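Snow Lying on Open Fields: How Long It Stays and Who Depends on It
18/09/2018
By Hatsue Tamura and Tarek Tannous

The aim of this project was to study how long snow remains on farmland at Penry, and what this means for winter crops and for the people who use the field paths. Work was carried out in January under the guidance of Ghassan Nassar. Depth was measured with a marked stick at 43 points along a line of 500 metres, beginning at the Gurkwood gate.

Snow holds a great deal of air and so keeps the soil below it warmer than the open air above. Winter wheat is protected in this way, provided that the cover arrives before the hardest frosts.
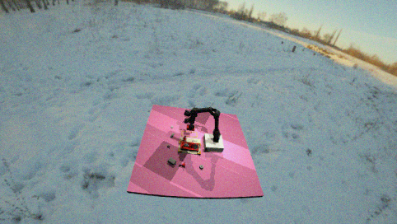
Albane Millet remarked, on reading the first draft, that the report spoke of wheat throughout and said very little about grass, although most of the land beyond Gurkwood is grazed. The point was accepted and a short section on pasture was added.

Pasture was found to behave differently from ploughed land. Long grass holds the snow up in places and leaves gaps beneath it, and the readings there were less even. Twelve points were measured twice for this reason, and the second reading was used. 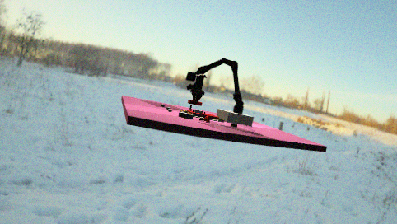

The loss of snow by melting depends largely on how much sunlight the ground takes in. Fresh snow sends most of the light back, while bare soil takes in a large share of it. Colour has a similar effect on any surface, and a slab with a bright pink top and a nearly black side, set against a white field, offers three quite different cases. In our own trial, squares of dark and pale cloth were laid on the snow at Clutard, and the snow under the dark cloth sank first.

Eino Ruotsalainen advised that the cloth trial should be repeated under cloud. This was not possible in the time allowed.
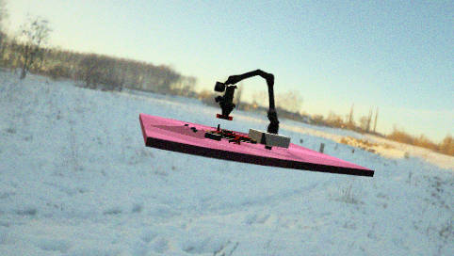 Slope and shade were the last matters considered. Ground facing north kept its cover longest, and hedges delayed the thaw on their shaded side. The direction of the light can be judged from any shadow with a clear outline, such as the dark wedge pointing left across the pink tabletop, and the same method was used with our marker posts at Clutard. Readings taken in shade were entered on a separate sheet.

The full table of depths is held in the school library at Sandura, together with the map of the measuring line.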